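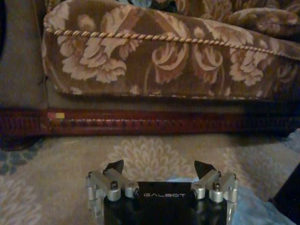
Gripper open, living room floor

4.3 Preparing a scanned mesh for retopology

Read section 4.2 before you start. The steps assume that the scan has been loaded into Ramard and saved as a project.

1. Open the Mesh panel and select Clean. Set the hole limit to 45 edges. Larger holes stay open and must be filled by hand.
2. Select Units, then Millimetres. Check the height of the model against your own measurement.
3. Duplicate the scan and hide the original.
4. On the copy, select Reduce and enter 200 in the Target field. The value is in thousands of faces.
5. Draw guide curves along the main edges. Close each curve before starting the next.
6. Press Build. Progress is shown in the status bar.

Note: Guide curves are stored with the copy. Deleting the copy deletes them.

Caution: Do not run Clean again after step 5. The curves will lose their anchor points and cannot be restored with Undo.

If Build stops with code 656, two curves cross. Code 928 means that a curve is open. For other codes, see Appendix C.

Section revised by Selina Leitner, December.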